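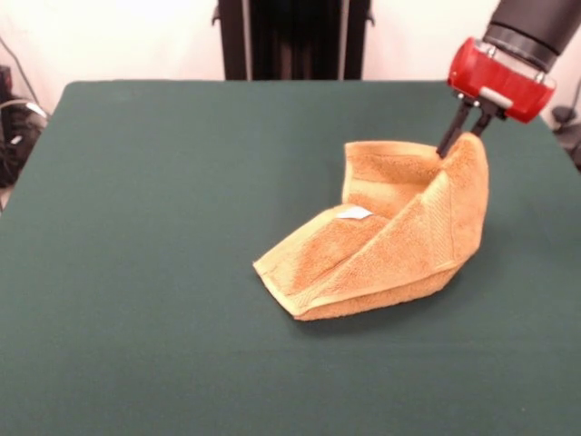
Friday visit to Zuvari: quick write-up before I forget it all

Right, quickly, as the newsletter goes out tonight and I only got the go-ahead for this page at lunch. Good turnout for the Zuvari open day. Coach was late, coffee was waiting, thank you to whoever sorted that. Badges on, coats off, straight in.

Short talk first from Ms Altıntaş, who runs the cloth handling side. Main point was that boxes and bottles keep their shape when you pick them up and a towel doesn't. Every time you let go it lands differently. So the robot has to look again, pick a new spot, try again. Sounds dull, wasn't. They've logged 1,685 pick-ups on towels since March and she said she still can't guess which ones will go well.

Then through to the demo room. Green table, red and black arm, one towel. They call the set-up Kilano (don't ask, I did, didn't get a straight answer). We stood at the back and were told to keep our feet off the cables, fair enough.

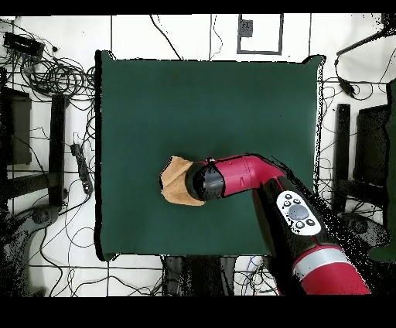 Kilano at the table with the folded cloth. Demo room, Zuvari.

The order of things, as far as my notes go. Arm goes to the cloth, fingers close on a bit of it, lift, put down, let go. Then again from a different side. A run is 5 minutes and then they stop and check the numbers. Slower than I expected, most of us said the same. My other half folds quicker than that with the telly on. But you do get drawn in! A corner or an edge is worth more to it than a handful from the middle, becuase once it has an edge it has some idea where the rest of the cloth goes. That was the bit that stuck with me.

Someone asked about the green cover. Answer was that it helps the towel stand out and gives a bit under the fingers. Someone else asked if it does fitted sheets. Big laugh from the Zuvari lot, so no.
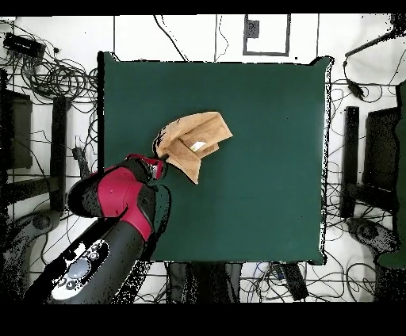

QUESTIONS FROM THE FLOOR

Does it know it's a towel? No. Works from shape and edges, would have a go at a pillowcase the same way.

What happens if it grabs too much? Puts it down and starts over. A person can stop the arm at any point, and they showed us the stop drill before anything moved.

Who's it for? Laundries mostly. Jestanico are paying for part of the work, they do hotel linen and want the sorting end looked at first, folding later. No date given.

Noise? Less than my dishwasher. Could hear the talk fine over it.

Jobs? Asked twice, quite rightly. Ms Altıntaş didn't dodge it, said the lifting and untangling is the part laundries struggle to fill, and that she'd rather have laundry staff in the room telling her what's wrong with it than find out later. Offered to take written questions too, send them to me and I'll pass on.

Things I didn't get down properly: the name of the software, the price (they wouldn't say), and wether the fingers can be swapped for wider ones. Will chase. 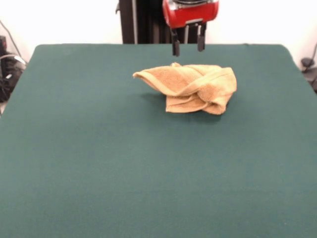
Callum Lambert wasn't so sure about the whole thing and asked me to put this in: he did years in a hotel laundry, and in his view the folding was never the hard part, it was the heap coming out of the machine with everything knotted round everything else. One towel on a clear table is a kind start, he reckons, and he'd want to see it tackle a full trolley before he gets excited. He'd go back, though.

So would I. There's a second visit if enough people want it, 2 pm start, 70 places between us and the other branches so don't hang about. Names to me by Friday please, and say if you need a seat near the front of the coach. Flat shoes. Lunch not included this time, bring a sandwich.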